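Trindance Opens Second Collection Station for Household Handling Tasks

Trindance has brought a second collection station into service at its Hamier laboratory, expanding a program that gathers demonstrations for robots learning to handle everyday items. The station began regular work in July and is devoted to food and tableware, a category the laboratory had previously covered only in part.

The program relies on human operators, who guide a robot through a short task while its movements and the camera views are recorded together. Each completed recording becomes one example for the learning system. The laboratory has accepted 317 examples from the new station to date, and a further 127 are awaiting review.

"A system of this kind learns from what people show it, and it learns their bad habits as well as their good ones," said Yeison Usuga, who leads data collection at Trindance. "Our operators are asked to work at a steady pace and to finish each task the way they would want it done at home."

The current series concerns baked goods. Operators move bread between the table and a basket, and the starting positions are changed from one recording to the next. Bread was chosen as an early subject in the food category – its shapes are irregular, and a grip that suits one piece may be a poor match for another.

All recordings are checked before they are added to the training set. A reviewer who did not take part in the session watches each one and confirms that the written task label agrees with what was done. Recordings with a missing camera view are set aside. Attempts in which an item is dropped and then recovered are kept under a separate label, so that the learning system can be trained with or without them.

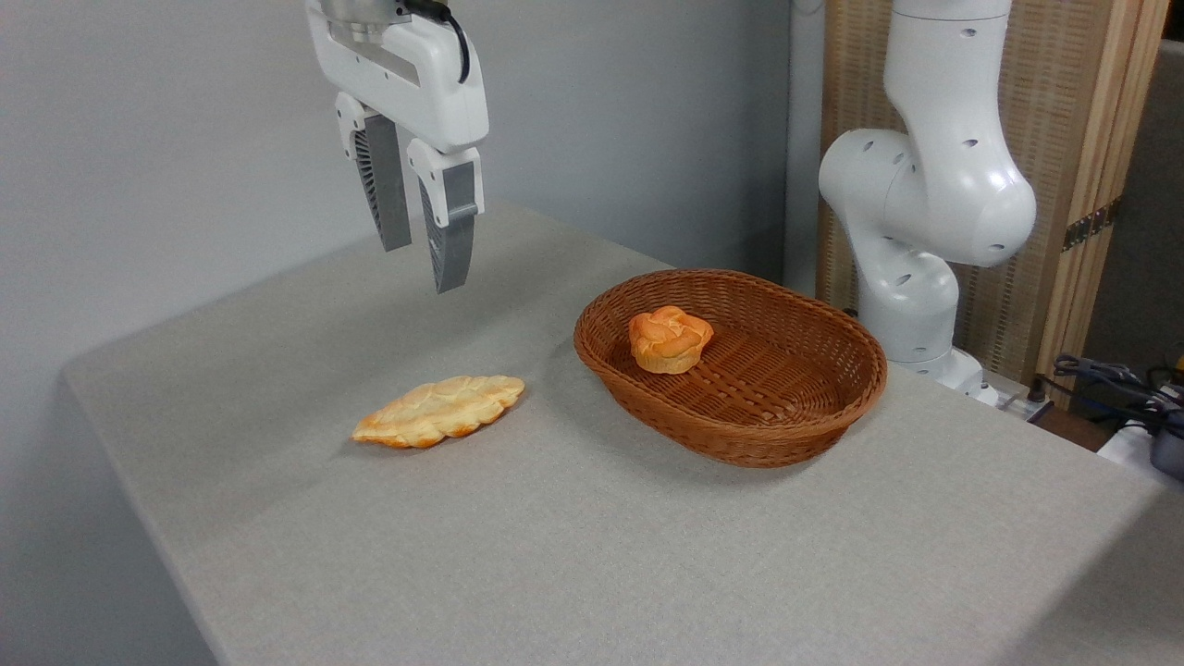 Seven operators have been trained for the new station, and each works in sessions of limited length to reduce fatigue. Folke Isaksson, who supervises the review process, said the limit had been adopted after reviewers noted less consistent grasps late in longer sessions.

The bread series will be followed by 3 others, covering fruit, cups and folded napkins. Trindance will share the reviewed examples with its research partner Thakur, which will use them to compare training methods. A summary of the collection procedure will be made available to other laboratories when the food category is complete.

Contact: Trindance Communications Office | © Trindance. All rights reserved. | Back to top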